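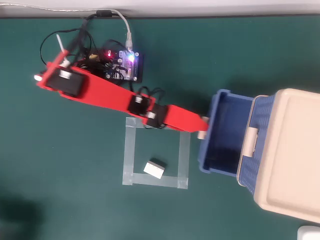

Blue basket, green tabletop.

Vittoria Caruso · December · 2 min read

Right, moving to Lodton thread. Rent went from 690 to "let's talk". So we're off.

1/ Van quote one: 1,230. For a one-bed flat. Two streets of stairs, fine, but still

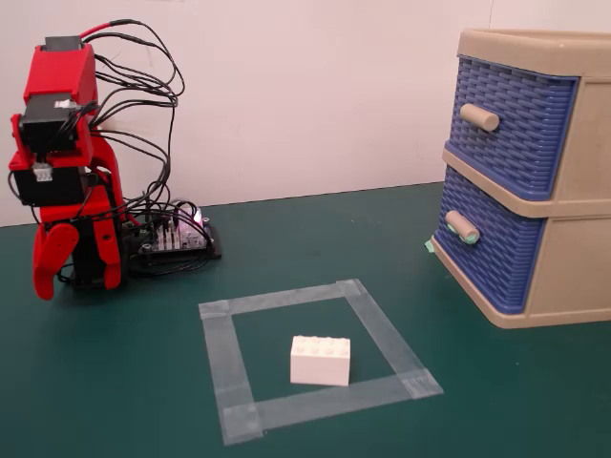 2/ Colours next. Viola wants the kitchen green, I want white. Had a go with testers til 8. Anything that red would be a no from both of us — landlord says "neutral" anyway, whatever that means.

3/ Boxes. Kitlow do used ones, cheap. Label the sides, not teh tops. Learnt that last time.
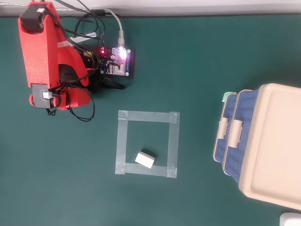 And tape. Buy double. Kettle goes in last, comes out first.

4/ Deposit still not back. Chased twice 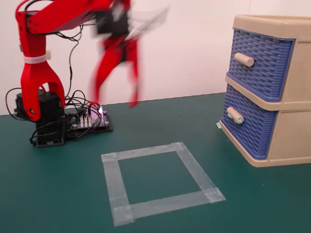 and will chase again tonight. Keys at noon tomorow.

© Vittoria Caruso · Contact · Back to top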